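Grippers again, February

Four in the afternoon and already dark enough for the lamp. I've had the Jivotby fingers since before the weekend and I said I'd give them a proper go before forming a view, so I am writing down the view before it gets softened by tea.

Leonor Henriques wants us to move everything over to them. She has been saying so since she saw the Calado people use a pair, and her argument is that the wide flat pads will take anything a kitchen cupboard can throw at them. My argument is that every finger I have ever been sold was going to take anything. The Hundska ones were going to take anything, and they live in a drawer now.

So, the bench, the cream container, and a lot of squeezing a trigger by hand while the log runs. The supplier's leaflet says 500 cycles before the pads need looking at. My counter stood at 2,147 when I sat down this morning, and I'd like to know who at the firm came up with 500 and what they were picking up at the time. Feathers, possibly.
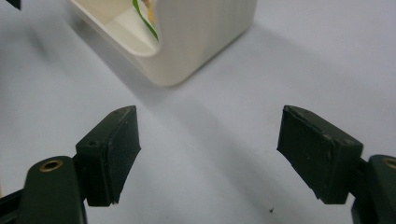
Pad wear is what I care about most, and it is the one thing the leaflet goes quiet on after the first page. I gave up trusting my thumb for this long ago and now look at the faces with the fingers fully open, under the same light each time. The left pad has the lower inner edge looking chipped, a bit frayed even, and there are scuffs and pale specks across the flat of it. The right one has smudges and a couple of tiny dots. Leonor will say that's cosmetic. It may be. But the edge is where a thin thing gets caught first, and a ragged edge on soft film is asking for trouble. I've put a note in the log to weigh both pads at the end of the month, which I also wrote in the log last month.

The brass inserts, I'll admit, are nice. On the Hundska arms you were screwing straight into plastic and after the third change of pads you were screwing into a hole full of dust. Whoever decided on brass had done the job themselves. That is the only praise in today's entry so I have put it in the middle where Leonor can miss it.

Getachew Moges rang at lunch about the Ginel controller. He has got the lag down, he says, and would I try the new build tonight. I asked down from what to what and he said it felt much better. I like Getachew very much but "felt much better" is what people say about a new mattress. I've asked him for numbers. He said he would send them once he'd found the right file, and then we talked about his boiler for longer than we'd talked about the controller.

Afternoon was bags. I had been putting off bags. Boxes and tubs flatter any gripper, they have sides and they stay where they are, and every demonstration I've sat through has been boxes and tubs. A bag of something powdery shifts its weight about when you tilt it and has no proper edge to get hold of. I went for the corner, a pinch low down, which is the grip the leaflet shows in its drawing (a very tidy drawing, of a very tidy bag). 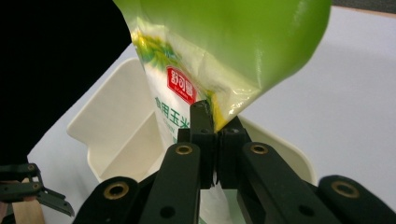
Corn starch, corner pinch, over the container.

I don't think one good pinch tells us much. The pads met square enough on the narrow bit, but all the film bunches up beside the jaws and you can't see past it to judge what you've got hold of. That matters if we are going to put a person's eyes out of the loop and leave it to the Ginel box, because the view from behind the fingers is mostly wrinkled plastic with the light bouncing off it. Leonor's answer is a second camera. Leonor's answer is often a second camera. I would like to know what it costs and who is going to calibrate it, and I have a fair idea who.

I did 15 goes in the set and wrote a mark against each. Not going to work out a percentage from 15. Calado put a percentage on theirs and I noticed they didn't say out of how many.

Counter at the end: 2,836. My hand aches at the base of the thumb. The trigger is too stiff for anyone smaller than me and I'm going to say so in the write-up, whatever else goes in. Getachew reckons a lighter spring would do it but then you lose the clamp at the closed end, and we'd be back to the Hundska problem of things sliding out sideways.

Where I've got to, as of tonight: I'd keep the arms, I'm not sold on the pads, and I wouldn't order more than one spare set until I've seen what the edges look like after another month. Leonor will want it in writing that I'm in favour. I will give her something in writing.

Still to do: the same bag gripped across the middle. Then something wet. Try Getachew's build, if the file turns up. Find the small hex key, which was on the windowsill yesterday and now isn't.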